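August 20, 2023

I finally have numbers for the idea I wrote up here last time. Short version: training the wrist camera policy on corrections works better than I thought it would, at least for putting a CPU into its socket.

The method is simple. We start with a policy trained on plain demonstrations and let it run. When it drifts, Thaís Brito or I take over, fix the pose and hand control back. Only the takeover segments go into the next round of training, with triple weight on the last stretch before contact. We did three rounds.
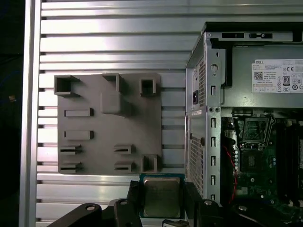
The baseline got the same 1,000 demonstrations and no corrections. It was fine at carrying the part over to the board and bad at the last bit, where a small tilt means the package sits on the edge of the socket. After round two the tilt errors had mostly gone. Round three helped less, and I'm not sure it was worth the time – Thaís thinks it was.

Hussam Harb asked if the gain comes from the corrections or only from the extra weight near contact. Fair question. I reran the baseline with the same weighting and it improved a little, but it still tilted. I'd like more seeds before I say much about that.

All of this is on one Dell tower. Trying another case is next, and I want the write-up done by October. The logging code is in the Gromness repo, minus the calibration files, which I still have to clean up.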